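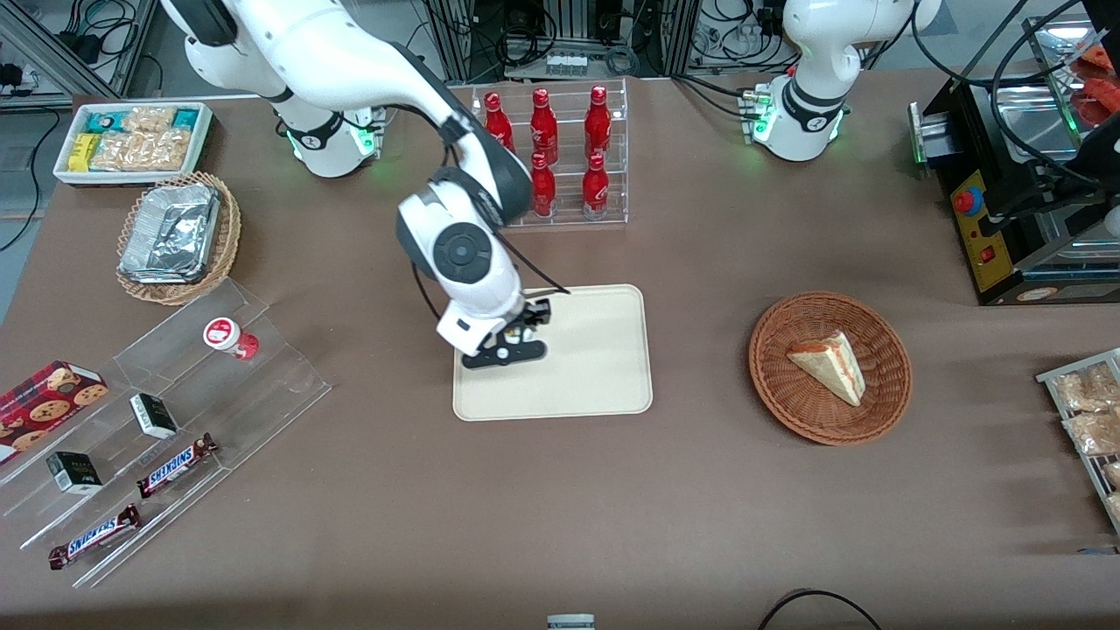 Sakthorpe is a scoring kit for people who have taught a two-armed robot to serve food and would now like a number to put in the paper. It comes out of the counter-service bench at Vastent, where we spent most of a winter arguing about what "served" means. A slice of layered cake in a wicker basket is a fair example of the trouble. One rater calls it delivered. Another asks which way the point should face, whether the icing counts as structural, and whether the white arms should be out of the customer's way before anybody claims a success. Bottles of Coke on an acrylic rack are easier to agree on, but only slightly, and we have the email thread to prove it.

Home Benches Scoring Spares Papers Support Contact

April -- posted by Laimutė Dzene, Vastent

What it does

Most groups report a success rate. The arm picked the thing up and put it in the other thing, or it didn't. Sakthorpe splits every episode into stages (reach, grasp, lift, carry, place, let go, get out of the way) and gives each stage its own mark. The last stage was added after a run in which everything went beautifully until the arm left and took the basket with it.

Each episode is scored by two raters who can't see one another's marks or the name of the policy that was driving. Where they disagree, the episode goes to a third person with the stage definitions printed out in front of them. The definitions run to 20 pages. We are told this is too long, mostly by people who haven't met the fourth edge case under "place".

What we found

We ran the method over 281 episodes on our own bench. Under plain pass or fail, our two newest policies tied, and we were ready to write the paragraph saying so. Scored by stage, they parted company at "let go": one released cleanly and the other gave the item a small farewell nudge. The nudge had never cost it a pass. It did cost it 31 place marks, and it would cost a café quite a lot of cutlery.

The third rater was needed for 23 episodes. Birsen Yüksel, who wrote the first draft of the definitions, was the third rater for all of them and would like this to be recorded somewhere permanent.

Soft wrapped food produced more disagreement than anything rigid. A bottle stands or it falls over. Plastic film shifts and crinkles and catches the light, and two sensible adults will watch the same grasp and see different things. 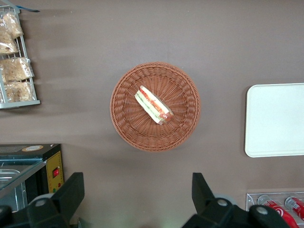 Wrist view: a wrapped sandwich in the round basket, with the rectangular tray off to the right.

We recommend scoring from the wrist view and a fixed bench view together. The wrist is good for seeing whether an item is over the basket or merely near it. It is hopeless at telling you what the other arm was up to. Raters who used only one view marked faster and were more confident, so please don't let them.

What's in the kit

The stage definitions, as a document you can edit. Please change the version number if you do.

Vaher, our playback and marking tool. It shows the views side by side, hides the policy name and logs each rater's marks separately. The colour scheme can be changed. The original was chosen late at night.

A set of pre-scored practice episodes for training new raters, including several we got wrong the first time and have left in with notes.

Layout cards for resetting the table between episodes, so the cake basket goes back where it was and not where someone's elbow prefers it.

What isn't in the kit

Arms, grippers, cameras, snacks. Sakthorpe doesn't care whose hardware you have as long as you can export video with matching timestamps. If your timestamps don't match, you want Wostusness, our alignment script, which is free and was named by a process we've agreed not to repeat.

Known limits

The method has been tried on counter-service tasks and nothing else. We don't know how it behaves on folding, pouring or assembly. Pouring in particular seems likely to need a stage called "mop".

It is slow. Expect a new rater to take a full morning on the practice set, then want lunch. It also tends to make your policies look worse, which may be an issue if the grant report is due.

Licensing and orders

University labs can use the definitions and practice set at no charge. Vaher is licensed per bench. Write to Laimutė for a quote, or to Birsen if you've found a new edge case under "place" -- she has a folder for them.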